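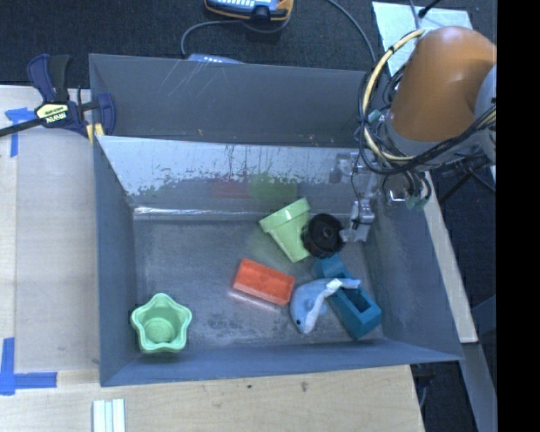

3.2 The bin, the things in it, and what people called them

I'll start with the bin, as everyone asked me about it and I ended up caring about it more than I had planned. It is gray sheet metal, big enough to take over most of a tabletop, and it has a narrow section at the back that we left out of the study completely. All the sorting and naming was done with the main part, the one with the flat scuffed floor in Figure 3. Evdokia Vasilakis wanted a plastic tub. I wanted something people wouldn't mistake for a toy box, and metal won.

The choice matters a bit for the results. Sheet metal is shiny where it isn't worn, and colors turn up in it that belong to something else. In Figure 3 the sloping panel shows a blurry dull red patch with a green one right beside it, matching the colors of things lying in front. Two people in the first sitting mentioned "the red thing at the back" and we had to go over our notes to work out whether they meant a block or its reflection. After that I asked everybody to point as well as talk. I'd recommend this to anyone repeating the work – pointing cost us no extra time and it saved me an awful lot of squinting at transcripts.

The pool we drew from had 100 things in it, all small, all the kind of stuff that collects in family homes. We gathered it from households in Mevcombe, with a few extra pieces from the Wodier swap shop when we ran short of kitchen things. I didn't want a tidy pool. Sitthichai's earlier lists (which we leaned on heavily in Section 2) were made of things with one obvious name each, so spoon, sock, ball, and people agreed on them nearly all the time. My own kitchen drawer isn't like that, and I doubt yours is either. So we went looking for pieces that sit between two families of things, or that have lost whatever they used to be part of.

Thirty-six people took part, spread over 3 sittings. Each of them got small mixed groups and two jobs: say what every thing is, then say which of them you'd put away together. There was no time limit and they could change their minds as often as they liked. We kept 400 names in the end, after dropping the ones where the speaker and the pointing finger didn't agree.

3.2.1 Six things in a group

Figure 3 makes a good case to talk through, as it has nearly every kind of trouble in it.

Take the mint-green cup in the front left corner. It's star-shaped with a scalloped rim, and there is a round ridge inside at the bottom. I say "cup" and I'll keep saying it, but for cups like this one we heard jelly mold, muffin cup, sand toy, candle holder and (my favorite!) "little bath thing." Almost all of those are about use, and the use people picked depended a great deal on what their own homes were like. Parents of small children went for sand and bath. People who bake went straight for the oven. When I asked what made them so sure, they usually said the rim, whichever answer they had given, so the same wavy edge was doing service for two quite different stories.

The green flowerpot gave us much less to chew on. Pots like it, with a wide band around the rim and a body that narrows toward the base, got called flowerpots or plant pots and that was the end of it. What did shift was where people would put them away. Set a small pot upright near a cup and you get plenty of people making a set out of the two, "things that hold things." Lay it on its side, as it is in Figure 3, and you hear that less often. Burkov says something close to this about bowls and lids, and I was skeptical when I first read it. I'm less skeptical now, though we didn't vary the position carefully enough to put a figure on it and I'd love for somebody to do that properly.

Then there are the plain shapes. A red-orange rectangular block with a raised border and a slightly sunken top face is a block, sure, but a block from what? Several people wanted to call that sort of thing a lid or a tray. One man turned a similar piece over four times, put it down, said "brick," picked it up again and said "no, soap dish." We logged both. The black round thing next to the pot is worse. I've been writing "spool" in my notes because it has a thick edge and a small gray hub, and spool is only my guess from the look of it. For pieces of that type we collected wheel, reel, spool, knob and "the middle of something." I like that last one a lot. It's a perfectly good answer, and we had no box on the form for it, so in January I added one called "part of a bigger thing" and went back over the earlier sheets.

That new box filled up fast. The teal-blue piece toward the front right is exactly what it was made for – toy-like, angular at one end, blocky at the other with a dark rectangular opening. Openings seem to be what people hang a guess on. If there's a hole, something must go into it, and off they go: a connector, a handle, a piece of track, a leg. Nearly everyone was happy to say "toy" and very few were happy to say which toy.

And the dolphin is a dolphin. Light blue, plush, whitish belly. Plush animals were the easiest things in the whole pool, named quickly and by kind of animal, and only then (if I pushed) as "a stuffed toy."

3.2.2 What gets put away with what

I had expected color to do a lot more work here. In a group like the one in Figure 3 you could easily make a green pair out of the cup and the pot, or a blue pair out of the dolphin and the teal piece, and a few people did sort that way at first. They mostly took it back once I asked where the pile would live in their home. Nobody I spoke to had a green drawer.

Touching was stronger than color. When one thing rested on another, the two tended to go off together, particularly if both could pass for toys. The dolphin lies partly across the teal piece in Figure 3, and arrangements of that sort got talked about as a pair even by people who then couldn't tell me what the lower piece was. The soft toy seemed to lend it some of its toy-ness. Things standing on their own, like the cup over in its corner, were often left until last, and by then there were piles already waiting to swallow them up. I suspect a fair number of cups became "toys" this way simply for want of another kitchen thing.

Evdokia reads this differently from me, and I should give her side. She thinks people dealt with the easy things first, wherever they lay, and that the loners came last only when they happened to be hard to name. Our notes from the sittings don't settle it. We wrote down the final piles every time but the order of picking only in the last sitting, a mistake I made and have regretted since. The numbers for piles are in the next table; the order data are thin enough that I've put them in the appendix with the raw sheets.

One more thing on wording. We told people to "put away" and never to "sort," after a pilot where "sort" got us neat rows by size. With "put away," they talked about shelves, bath caddies, the shed, a sister's kids. Pieces that had come loose from something got a home too, and it was nearly always the same one: the drawer where you keep bits until you find out what they belong to.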